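Workshop Tips: Setting Up Control Software for a Cloth-Handling Arm

Share (75) | Comments (137)

These notes are issued to members of the Plarley workshop who run the Getix planner on a shared arm. They assume that the arm has been installed and signed off, and that the user can start and stop a program without help.

Save the settings before changing them. Export the full set to a file, give it a name that says what the cell was doing at the time, and keep it outside the planner's own folder. Updates to the planner have been known to clear that folder.

Enter the bench as a solid block, including the space under the top. Users often model only the work surface, and the planner will then route the elbow beneath it. Where there is a lower shelf, the block should reach down to the floor. Add a margin of 75 mm on every side and reduce it later if the arm cannot reach its work.

Polished steel is troublesome for depth cameras. Bright edges return false points, and the planner treats these as obstacles. Tímea Vincze recommends masking the rim of the bench in software before adjusting the exposure. The mask should be redrawn whenever the bench is moved.
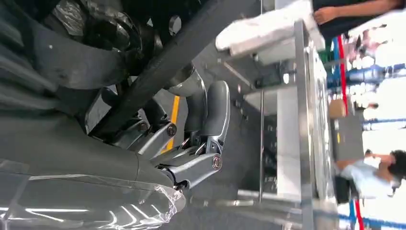 Cloth should never be entered as a fixed object. Its outline changes with each touch, so the perception step must run again after every grasp. Set the refresh to 2000 milliseconds to begin with. A shorter interval may be tried once the log shows no missed frames.

White cloth on a bright bench gives poor contrast. Train the edge finder on folded and crumpled pieces as well as flat ones, under the lighting that will be used in normal work.

Keep people out of the obstacle map. The planner is not a safety device, and a person must not be handled as though they were a piece of furniture. Stopping distances belong in the safety controller, where only Reinhold Dreßler and Birgit Schmieder may alter them.

Run each new plan in simulation, then at the lowest speed on the arm. Watch the finger joints as they curl, as the hand model supplied with the planner shows them fully open. The corrected model is in the Jurkico folder.

Log files are deleted after 2000 entries. Copy anything needed for a fault report before the next run.

Contact: Bernd Sperling, Plarley Workshop Office | © Plarley Workshop | Back to top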